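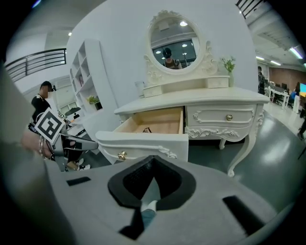
Brisard Furniture School – Department of Restoration and Finishing

The Department of Restoration and Finishing teaches the repair, cleaning and refinishing of household furniture. It was formed when the Szabo workshop, a family business that had trained apprentices in its own shop, joined Brisard and brought its tools, patterns and teaching notes with it. Much of that material is still in daily use.

Students enter the department after completing the general woodworking course. The program lasts 2 years and is divided into 4 terms. The first two terms cover joints, drawer repair, veneer and the safe removal of old finishes. The third is given to carving and to painted surfaces, including the matching of aged whites and creams on dressing tables, mirror frames and bedroom pieces. In the final term each student takes on a complete piece from the public repair service and sees it through to its return.

Class size is limited to 13 students. Every student has a bench of his or her own for the full length of the program, together with a locker and a basic set of hand tools. Sharpening stones, clamps and spray equipment are shared and must be signed out.

Dolores Lindgren has led the department since the merger. She trained as a gilder and teaches the third-term classes on surface work. Vaughn Zamora is responsible for the repair service and for placing students with local employers, among them Bostix and Ikent, which accept trainees each June.

The department also keeps a reference library of 3,000 catalogs, drawings and finish samples. Students and staff may borrow from it freely. Members of the public are welcome to consult the collection by appointment – requests should be sent to the department office in writing, with a short note on the subject of interest.

Furniture is accepted for repair during term only. Owners receive a written estimate before any work begins, and pieces made of metal or wicker are referred elsewhere.

This website uses cookies to improve your visit. By continuing to browse, you agree to our use of cookies. Accept Learn more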